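Section 12 — Clear glass, Ovness cell

1. Stop the arm before you reach in. Every time.
2. Set grip force to the Herath glass preset. Not the default — default is for steel.
3. Wrist camera: check exposure. Clear rims vanish on a white top, so go by the edge highlights.
4. Spoons: grip the handle, never the bowl. Slow speed near any rim.
5. Keep mugs and spare cups out of the sweep path.

CAUTION: chipped glass comes out of the cell, no excpetions. Log it on form 119.

Note: fixed camera and wrist camera both recording before step 4. If one drops out, start agian.

Wrist camera, then fixed camera. 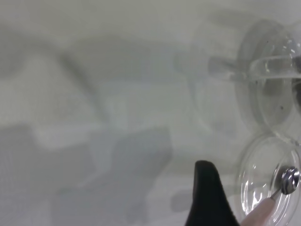
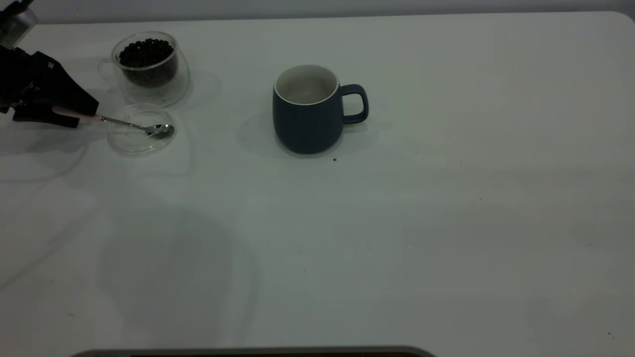 Sundalach night shift asks that step 2 be moved ahead of step 1, as the preset can be loaded from outside the guard and it saves a second stop.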